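Course Notes > Storage and Stock > Chapter 4

Chapter 4: Trays, Bins and Where Things Live

11 min read
Last updated: August
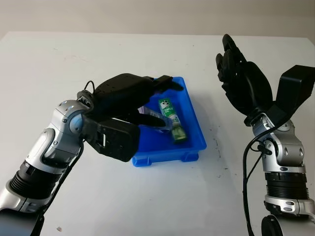

Small stockrooms go wrong in small ways. A box of hinges gets put down by the kettle, a second box gets ordered, and by the end of the month there are two half boxes and a gap on the shelf where the hinges ought to be. This chapter is about stopping that. Mostly it is about containers, and mostly cheap ones. Colour matters more than people think when they first set up a room. A bright blue tray on a white tabletop gets found at a glance, a white one on the same table doesn't, and the same goes for grey bins on grey racking. Pick a colour that fights with the background. Then stick to it.

What you should know by the end: the difference between a fixed place and a floating place, how to size a bin, when to split a line over two locations, and how to write a label that a new starter can read. Chapter 5 does counting. Don't skip ahead, the counting methods only work if the places are right first.

4.1 Fixed and floating places

Fixed place: one item, one home, always. The bin stays there even when it is empty. Easy to learn, easy to check, wastes space.

Floating place: stock goes wherever there is room and the location gets written down. Saves a lot of space. Falls apart the first time somebody forgets to write it down.

Most small rooms need a bit of both. Fast movers fixed, near the door, between knee and shoulder height. Slow stuff floating, up high or at the back. We'll use the Trikow stockroom as our running case. Trikow sells door and window fittings, 164 lines, one room, one long bench down the side. When they started everything was floating and the record was a notebook on a string. Picking an order meant walking the whole room. They moved the busiest lines to fixed bins by the door and left the rest alone, and that was the first change that stuck.

Notice they didn't do the whole room at once. Worth remembering for the exercise at the end of the chapter.

4.2 Sizing a bin

Common mistake: buying the bins first. Nice matching set, all one size, then half the stock doesn't fit and the other half rattles around in the bottom.

Work it out from the stock instead. You need three things. How many you use in a week, how long a delivery takes, and how big the item is once it's out of its packaging. Say a line uses 200 a week and delivery takes 2 weeks. That's 400 gone before the new ones turn up, plus a safety margin. If the supplier only sells in packs of 1000 then the pack decides it for you and the bin has to hold a full pack plus whatever is left from the last one.

Leave room for a hand. A bin packed to the brim under a low shelf can't be picked from, people drag it out, rest it on the next bin, and there goes your layout. A hand's height of clear space above the rim is a good rule. Open trays are better than deep bins for anything you pick up singly, screws, clips, small springs. Deep bins are for things you scoop or grab by the bag.

4.3 Splitting a line

Sometimes one item wants two homes. A working tray on the bench and a reserve on the racking. Fine, so long as there is a rule for topping up. Kosoteck, our second case, repairs lamps and ran reserves with no rule at all. Bench tray empty, full box on the racking, order delayed anyway becuase the person at the bench thought they were out.

The fix was a card in the bottom of each tray. Card showing, go to the reserve. Reserve open, tell the buyer. No software needed.

4.4 Labels

Big letters. Item name first, code second. Put the label on the shelf edge as well as the bin, so an empty gap still says what belongs in it. Avoid handwriting if you can. If you can't, capitals.

Alipour and Gusix, the two suppliers in our order sheets, use differnt codes for the same washer. Choose your own code and keep theirs on the order sheet only. Two codes on one bin means two lines in the count.

Before you read on

Take one shelf, at work or in your kitchen. List what is on it and mark each item fixed or floating. Keep the list, you'll need it for 4.5.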